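Mulirow Colour Names - a word list for everyday crockery
README, second release

Hello and welcome, and thank you for opening the readme before the spreadsheet. Mulirow is a list of the words people use for the colours of plates, bowls and dishes, gathered from kitchens, op shops and a very patient pottery class. It holds 1,015 entries in English, with a smaller set in Spanish and Latvian that we hope to grow.

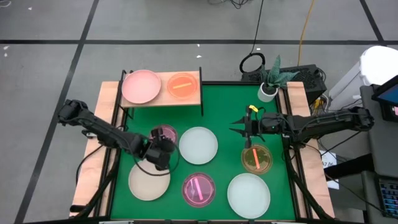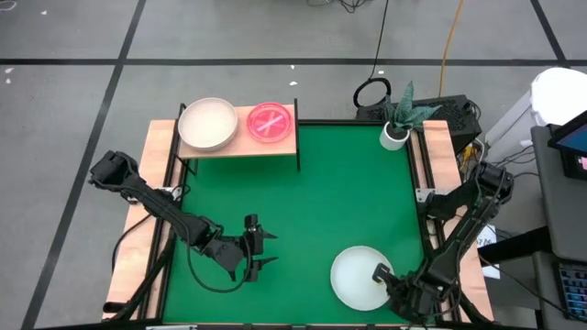
Pinks and whites, the two most argued-over families in the list.

Gunārs Eglītis wrote to us in April that we had been far too generous with "cream", and that his grandmother would have called half of those entries "butter" and the rest "old". We went back through the whole family with his letter beside us, and 29 entries have moved as a result.

What you get

colours.csv - one row per name, with the family, the language and the region if the person gave one
notes.txt - longer remarks, left in people's own spelling
families.txt - the 50 colour families and how we drew the lines between them

The families are the part we'd most like you to read slowly. Grey was easy enough, but "rose" wandered in and out of pink for most of a winter, and I'm still not sure we put it in the right spot. If a name was offered for two families we kept it in both, so please don't remove duplicates before you've looked at the family column!

How the names were gathered

People were handed a piece of crockery and asked what they'd call its colour if they were asking someone to fetch it from the cupboard. That wording was Itzel Lozano's idea, and it gave us much plainer answers than our first try, which brought in a lot of paint-tin poetry. Around 200 names from that first try are still in the file, marked "early" in the source column.

Known gaps

Browns are thin. Patterned pieces were left out altogether, so you won't find anything for willow or speckle. The Latvian names haven't had a second reader yet - Albane Besnard is looking for one.

Using it

Help yourself for any purpose, and please mention Mulirow by name. Corrections go to Nidia Llanos, who prefers one email per colour family and does answer all of them, though sometimes after a fortnight or so.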